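Stockroom gallery: shelves, bins and boxes at the Doležal building

The ground floor of the Doležal building is where parcels and small parts for the Ronunex workshop are received, sorted and stored until they are needed upstairs. The room was cleared and laid out again in June. Before that, stock was kept in two separate rooms and a hallway, and finding a single part could take most of a morning.

The rules for the new layout are simple. Parcels go in plastic bins. Loose metal parts go on open shelves, where they can be checked at a glance. Anything longer than the shelf is deep is laid along the back. The bins are light enough to be moved by hand and are put wherever there is room to work beside them.

This page is updated when the layout changes. Last update: 22nd January.

Bins and yellow shelving

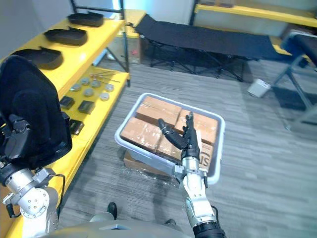
Vimska

Small taped boxes in a light gray bin, with a larger wrapped carton underneath to bring it up off the carpet. The yellow shelves are to the left.

The small cartons are sorted by size where possible, but a mixed bin is acceptable if everything in it is going to the same bench. Boxes that do not lie flat are stood against the side. Tape stays on until the contents are needed.

On the shelving, the black trays have the top level and the round metal discs are below them. The thin rods with red tips are kept at the back of the same shelf as the discs. They used to be stored upright in a tube and were forever being knocked over, so they now lie flat.

The discs are not stacked. Stacking saves space, but the faces get marked and the lower ones are awkward to pick up. If the shelf fills up, the extra discs should go to the Rendidano store across the yard.

Notes on the room

The striped carpet was in place when the room was taken over and has been kept. It is quieter than the bare floor in the old hallway, and a dropped part does not roll far. Its one drawback is that small screws are hard to see against the stripes. A magnet on a handle hangs by the door for this.

Each shelf bay has a number, and the list is pinned up inside the door. Bay 13 is for returns only. Please do not leave new deliveries there, even for a short time, as they will be sent back with the next collection.

Empty cartons in good condition are flattened and kept for reuse. Torn ones go in the paper recycling by the rear entrance. Plastic wrap is collected separately.

Parts requests should give the bay number and the quantity.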